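About Hofstetter

We look after grippers. To be exact, we look after the two-fingered kind, at the end of robot arms that belong to other people, and we've kept doing it while a fair number of bigger outfits told our customers that looking after things was about to become unnecessary. Rupert Bachmann started the business in a rented bay with one bench and a low opinion of brochures. He still has the low opinion.

Most of what we know comes from one handling cell, called Nunisia, which belongs to a customer who has let us set it up, strip it and put it back together more times than either of us expected. It picks up light, flat, awkward things: framed prints, panels, trays. The arm is unremarkable. The fingers are where the money goes.

When we first saw it, Nunisia came with a self-calibration routine. You pressed a button, the fingers opened and closed a few times, and a green tick appeared. We checked the result against a gauge block and the tick was wrong. We pressed the button again and got another tick and a different wrong number. Since then we zero the fingers by hand, with the power isolated and the arm parked, and we write the figure in a paper book that stays beside the cell. The current book is on page 291. Some visitors find this quaint. They are welcome to bring their own gauge block.

Before we touch the real fingers we do a dry run in simulation, using a package called Drakine. Aurelia Gasser runs that side of the shop, and she is the least easily impressed person in the building when it comes to simulators, probably the reason she's good with them. A model will tell you whether the fingers clear the furniture and whether the wrist view shows you anything useful at a steep angle. It won't tell you about a worn bush, or grit in a slide, or a pad that has gone hard over the summer. We've had customers wave a clean simulation at us as proof that a cell is healthy. It is proof that the model is healthy.

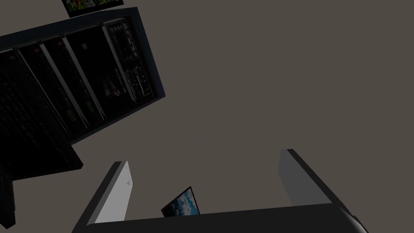 Wrist view from a simulated run, fingers apart, with a small framed picture low in the gap between them.

We like a view like this one for checking the opening and the angle of the fingers before anyone books time on the cell. We don't like it for much else. The simulated fingers come out the same every morning. Real ones drift, and they drift unevenly, and the left one on Nunisia has always been worse than the right for reasons we have theories about and no proof.

How we work

A standard service visit takes 2 people and goes in the same order each time. Isolate, park, bleed the air if there is any. Take the fingers off and lay them out on a clean cloth in the order they came off. Wipe the slides and look at them under a decent lamp. Replace the pads if a fingernail won't mark them. Refit, torque the screws in two passes, zero by hand, then close on the gauge block at three openings. Only then does the customer get to run a part through it.

There are 16 checks on our sheet. Salespeople have offered to reduce this to one, with a sensor and a monthly fee. We tried a product of that kind, Hivus, on our own bench arm from May to the end of that winter. It sent us 854 alerts. We went through all of them with the covers off and found one loose connector, which was on the Hivus unit. We may try it again when the software has had a few more years. We aren't against sensors — we'd just like them to know something we don't.

What we don't do

We don't sell arms, and we don't take a commission from anyone who does. We won't sign off a cell from a screen recording. We don't do emergency call-outs at the weekend unless you're already on our books, and if the fault is in the program, we'll tell you so and hand it back to whoever wrote it.

We also won't promise that a serviced gripper will never drop anything. Grippers drop things. What we can offer is a record of what we measured, in what order and with which tools, so the next argument about it is a short one.

Working here

We're a small shop and we train our own people. Trade background is useful, though so is patience with a feeler gauge. New starters spend their first weeks stripping and rebuilding the bench arm, and they keep their own book from the first day. If you want to apply, write to Rupert and tell him about something you fixed, preferably something that needed fixing twice.

Related pages
Service sheet and what the checks cover
Zeroing fingers by hand: our method
Notes on using Drakine before a refit
Our bench trial of Hivus
Work with us
Contact the workshop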